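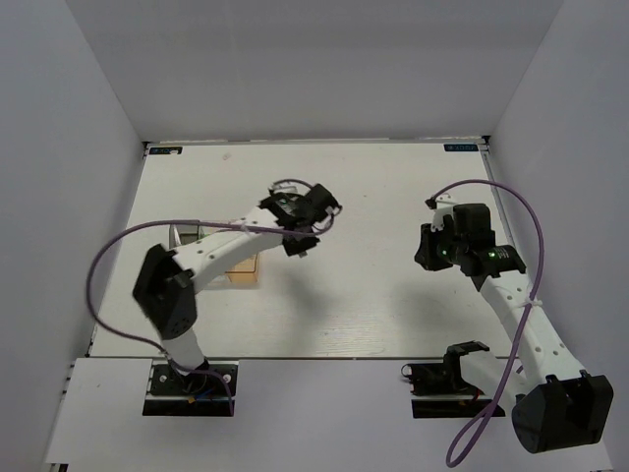
Does a landlord with one or two rentals need a paid program to keep track of the rent?

Most don't. A bank account used only for the rent and a ledger kept up every payday will do the job, and the steps in this section work the same whether you pay for Drovus or stay on the free version.

Home | Guides | Tenancies | Rent | Repairs | Contact

Section 2: Setting up the rent ledger
Da-eun Seol

Print this page | E-mail this page

The Drovus welcome screen says you will be finished in minutes. I've set it up for two properties of my own and one of my sister's, and it was an evening each time, most of it spent hunting for paperwork. Have the signed lease, the bond receipt and the last three months of bank statements beside you before you log in. If the tenant is brand new, the lease and bond receipt will do.

Before you start

Open a separate bank account for the rent if you haven't already. The program will offer to "sort" a mixed account for you. I tried it. It filed my dentist under outgoings for the unit at Jondholm and I didn't notice until July.

Caution: Don't give the program your internet banking password, however politely it asks. A statement file downloaded from the bank does the same job.

Adding the property

1. Go to Properties and choose Add new. Type the address exactly as it appears on the lease, unit number included.

2. Leave "Estimated market rent" blank. The field is marked as required but it will save without it. The figure it suggests for my place in Ellby has never matched anything I've seen advertised there.

3. Skip the photos page for now. It has no effect on the ledger.

4. Press Save, go back to the property list and open the property again. If the address is missing, you pressed Save before the page finished loading. Do it over.

Adding the tenant and the lease

5. Under Tenancy, enter each person named on the lease. Partners and flatmates who aren't on the lease don't belong here, even if one of them is the person who pays. There's a Payer field further down for that.

6. Enter the start date, the end date and the rent as written. If the lease says weekly, put in weekly, even when the tenant pays fortnightly.

7. Set the payment cycle separately. A tenant on $481 a week who pays each fortnight should show a charge of $962 every second payday. Check that on the preview before going on.

Note: Monthly payers are where people come unstuck. A month isn't four weeks, and multiplying a weekly rent by four leaves you short over a year. Multiply the weekly rent by 52 and divide by 12. The program has a Convert button that claims to do this. Mine did it properly, though I still checked it with a calculator, and I'd suggest you do too.

8. Enter the bond under Bond held, never under Payments. If it goes in as a payment, the tenant appears to be in advance and the reminders won't go out when they should. Record the receipt number and where the bond is lodged.

9. When asked whether to add Akinola tenant screening, choose Not now. It's an extra charge per applicant, and a score out of 1,000 didn't tell me anything I couldn't learn by ringing the previous landlord. You may feel differently if you get a lot of applicants. In any case it is no use for somebody who has already moved in.

Opening balance

10. If the tenancy is already running, work out what is owed or paid ahead on the day you start the ledger. Use the bank statements and ignore what anybody remembers, including you.

11. Enter that amount as Opening balance. Use a minus sign if the tenant is in arrears. (The help page says the opposite. The help page is wrong, or it was the last time I looked.)

12. Send the tenant a copy of the opening figure and ask them to agree to it in writing. An e-mail reply is fine. An argument over $40 is much easier at the start than two years later when one of you wants the bond back.

Reminders

13. Open Notices and turn off everything. All of it is switched on to begin with, and that includes a "friendly nudge" sent at 6 am the day before rent is due. I can't think of a tenant who would find it friendly.

14. Turn on one reminder only, for 2 days after a missed payment. Bank transfers can be slow and most late rent turns up by then.

15. Rewrite the message in your own words. Give the amount, the due date and your phone number.

Caution: The program has a button labelled "Issue formal notice". Leave it alone until you have read the tenancy rules where you live. Notice periods and forms differ from place to place, and a notice on the wrong form may count for nothing. Drovus says its forms are kept current but doesn't say by whom. Get the form from your tenancy authority's own site.

Checking that it works

16. Wait for the first payment to reach the account, then enter it by hand. Compare the balance with the statement.

17. Do the same for the second payment. If both match, you can try the automatic import – on a copy of the ledger first, if you're as suspicious of it as I am.

18. Export the ledger to a spreadsheet and save it somewhere outside the program. Repeat this every month. Companies close and prices go up, and you will want those records for tax either way.

Note: If the balance is out by exactly one payment, look for a duplicate. The import doesn't recognise a payment you have already typed in, and adds it again. Delete the imported line and keep yours, as yours has the notes on it.

Repairs the tenant has paid for are covered in Section 3. Don't enter them as rent, even when you have agreed to take the cost off the next payment.

7 comments | 2 shares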